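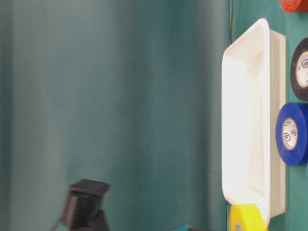
Did the open day do what the grant paid for?

Mostly. The grant paid for a public demonstration of the sorting cell at our Utville site, with visitors from outside the building and a written account afterward. The visitors came, the cell ran, and you are reading the account.

Litadness Open Workshop, progress report to the Seppälä Fund
Second reporting period
September 26, 2023

What was planned

The work plan promised one open day with 30 visitor places, two demonstration sessions and a hands-on table. All 30 places were taken within a week of the announcement, which we would like to credit to public interest in automation. The announcement did also mention lunch.

What happened

The morning session was for local employers, the afternoon one for school groups and anyone who had wandered in from the parking lot. Both saw the same task: the arm picks rolls of electrical tape off the table and puts them in a white tray. We chose tape because it comes in colors people can call out from the back row, and because everybody has an opinion on how a roll of tape ought to be picked up.

The employers watched politely and asked what it cost. The school groups asked whether it could be made to throw. (It can't, under the present safety settings, and we have declined a written request to change them.)

A roll standing on its edge is still the hard case. Lying flat, it gives the gripper a clear target. On its edge it has a habit of leaving, and one roll in the afternoon session left as far as the coffee urn. The applause for this was louder than for anything that went into the tray. We have logged it as a failed pick all the same.

The Dukus scheduling software, which your first-period comments asked us to try, was used for both sessions. It started on time in the morning. After lunch it wanted an update, and we filled the gap with an unrehearsed talk on gripper fingers that one teacher kindly called thorough.

Numbers

Attempted picks logged during open day week, rehearsals included: 553. The log is with the finance attachment, as requested, although we can't think what finance will do with it.

Spending

Catering went over. Printing came in under, chiefly as a result of our forgetting to order the second poster. The two lines very nearly cancel out, and we ask that the small difference be moved from travel, where this period's only claim was a bus fare.

Still open

The feedback forms asked visitors to rate the day from one to five without saying which end was good. We have reworded the form and are treating the first batch as comments only. The most frequent comment was that the room was warm.

Two of the employers have asked to come back with parts of their own. We've offered both a half day before the end of the next period, and will send you the dates once the arm's calendar and ours agree. Lunch is not included.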